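Household Water Use in Two Apartment Buildings
Student project report
Siham Benjelloun and Sanaa Zaki
June 21, 2025

1. Background

The town of Morcombe gets most of its water from the Amrani reservoir, which was low for most of last year. In November the utility asked residents to cut back, and flyers went up in the lobbies of many buildings. Our project looked at whether people who live in apartments know how much water they use and which habits use the most of it.

We chose apartments because renters in Morcombe usually don't get a water bill of their own. The cost is part of the rent. We expected this to mean that people would guess badly.

2. The buildings

We worked with 2 buildings, Plokavura House and Doltach Court. Plokavura House was built first and still has many of its original toilets. Doltach Court was renovated later and has low-flow showerheads in every unit. Both have one main meter for the whole building and no meters for single apartments. The managers let us read the main meters and put survey forms in the mailboxes.

3. Method

We gave out 542 survey forms and got 371 back. The form was one page long. It asked how many people live in the apartment, how long a usual shower takes, how often the washing machine and dishwasher run, and whether any faucet or toilet leaks. The last question asked people to rank five uses of water from largest to smallest.

Meter readings were taken in the evening at the same hour, by whichever of us was free. Sanaa entered the survey answers in a spreadsheet and Siham checked every tenth form against the paper. Where a person had left a question blank, we left that cell blank too and did not fill in an average.

All survey answers are for the whole household. We did not ask for names, and the forms only show which building they came from.

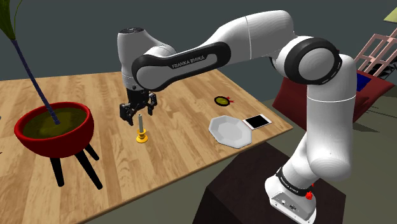
4. Results

Most people put showers first in the ranking. Toilets were usually placed third or fourth, even in Plokavura House, where the old tanks use a lot of water per flush. Dishwashing by hand was ranked low by nearly everyone, including people who wrote that they leave the faucet running while they rinse.

The answers on leaks were more useful than we expected. Many people in Plokavura House reported a toilet that keeps running, and several wrote in the margin that they had stopped reporting it to the office. In Doltach Court the most common complaint was a dripping kitchen faucet.

The meter readings showed higher use per apartment in Plokavura House. They also showed that its use late at night never dropped close to zero, which fits with the running toilets. On the highest day of the study its meter went up by 1338 gallons more than the one in Doltach Court.

5. Problems with the study

We can't separate the effect of the fixtures from the effect of habits. The buildings also have different kinds of tenants, with more families in Plokavura House. Shower times came from memory and most were given in round numbers, so we don't trust them very much. We also missed a few readings during exam week and had to drop those days for both buildings.

6. What we suggest

Fixing the running toilets should come before any new flyers. A dye tablet in the tank is a cheap test, and tenants can do it themselves. We gave both managers a copy of the leak answers sorted by type. If another group continues the project, they should ask for hourly readings overnight and start earlier in the semester.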